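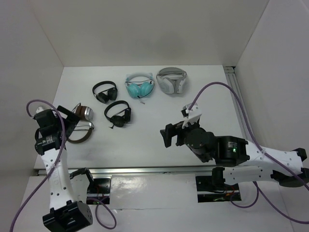
June
By the Cladine counter
Print this page | E-mail this page

Secondhand headphones

I've been selling used headphones out of Givbridge long enough to have opinions, so bear with me! Every pair gets a wipe down, fresh cushions where I can find them, and a 17-minute listen with the same playlist (sorry, neighbours).

The teal pair with the big turquoise cups is my favourite colour in the whole batch. It's on a cable, so check your phone has somewhere to plug it in before you fall for it. The brown and silver ones are for the leather lovers – a proper armchair of a headphone, $115 and I won't budge much.

Gamers, the chunky white and grey pair is yours. Lovely soft band, but it takes up half a backpack. If you're on the bus every arvo, go for the folding black ones instead and pop them in a Pyo pouch (I've got plenty in grey, none in black until the next order).

Postage is free on anything over $300, otherwise it's a flat rate at checkout. Millenura points work here too, and 3000 of them gets you a set of replacement cushions. Tell me your model when you order, as the sizes are all over the shop.

Returns within 17 days, in the box they came in please.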